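3.2 Choosing where to put the skis on

Every spring tourer knows the small argument at the bottom of a half-melted path: carry the skis a bit further, or put the skins on now and pick a way between the rocks? We were delighted by how much people had to say about it. This section covers how we recorded that choice on the path from the Clikbridge car park to the Modetti ridge, a climb of 700 metres, over two spring seasons.

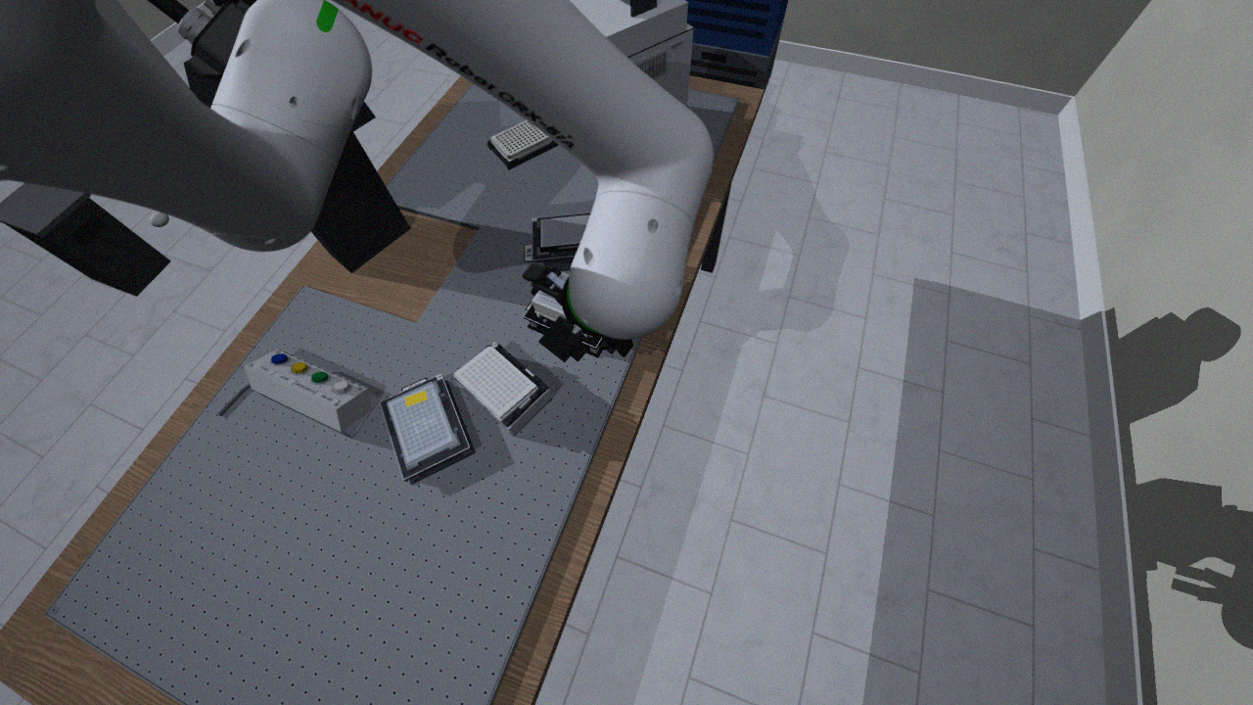
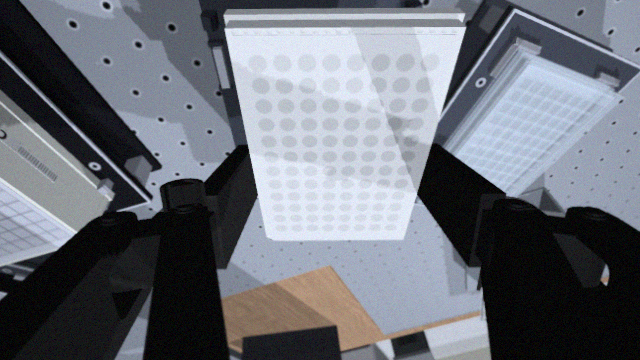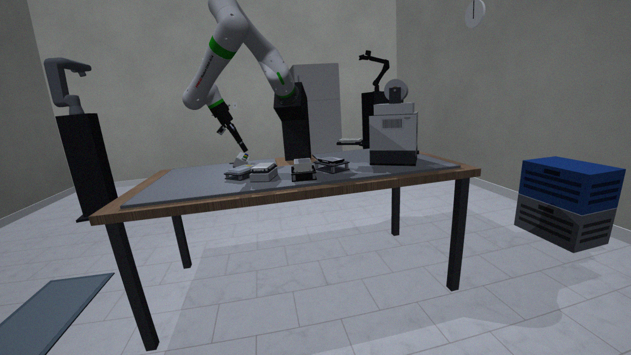

Figure 2. (a) Forearm and wrist of the arm over the wooden table. (b) White 96-well plate between the black gripper fingers. (c) The arm on its pedestal, behind the table. All views are computer-rendered.

The path was split into eight stretches, each ending at something a tired person could recognise in poor light: a footbridge, a bend, the big split boulder below the Dasmont hut. For each stretch the tourer marked a card to say whether they had walked, skinned, or done a bit of both. We wanted the card to work with gloves on, so it carries no writing lines at all, only rows of circles set out in a regular grid, much as the wells are on the plate in Figure 2b, though with far fewer rows and much bigger circles. One row stands for one stretch, and the rows run up the card from the bottom, so that the top of the card is the top of the hill. Radwa Metwally tried several layouts on cold mornings before we settled on this one, and it was lovely to see how quickly people took to it. Cards were filled in at rest stops and dropped into a box at the hut or back at the car park.

We did not tell tourers where other parties had changed over. Early in the first season a helpful regular had chalked an arrow on the footbridge marking the best place to start skinning, and for several days nearly every card showed a change at exactly that spot! Those cards are kept apart from the main set and are looked at on their own in Section 5, where they make a rather nice side story about how far a single arrow can pull people.

After setting these aside, the main set holds 3,608 stretch records. A stretch was left out if both the walking and skinning circles were blank, or if the marks could not be read (wet card and soft pencil are a poor match). A stretch where someone changed over and then changed back was kept and marked as mixed. We had expected mixed stretches to be rare, and they were one of the great pleasures of the data. Below the hut the snow lies in long tongues with bare ground between them, and some parties took their skis off and put them on again with astonishing patience.

Snow cover was noted by one of us (Korkor Asamoah or Mariama Bawa) walking the same path early each survey morning, before most parties had set out. Cover was judged by eye as none, broken or full, and firmness by whether a boot heel left a clear dent. Both are simple measures, and we are fond of them for that reason: they are what a tourer can find out for themselves without opening a rucksack. We did not dig pits on the path. Readers who want layer-by-layer detail for the upper Marín valley will need a different kind of study, and we would very much like to read it.

Start time turned out to matter more than we had guessed. Parties leaving after 8 a.m. tended to put their skis on lower down, even on mornings when our notes showed the same broken cover. Softer snow is one likely cause, as a skin grips well on a surface that has begun to give. Another, raised by many of the people we spoke to, is that late starters can see a line of tracks ahead and trust it. Our cards cannot separate these two, and we return to the question in Section 6 with the talks recorded at the hut.

Lastly, a word on ski crampons. The card has one extra circle beside each row for them, added at the request of Benedicta Amoah, who pointed out that a person skinning on crampons and a person skinning without are having very different mornings. The circle was used mostly on the two highest stretches, where the slope faces north and stays hard well into May. We treat these as skinned stretches in the main counts and show them separately in Table 3.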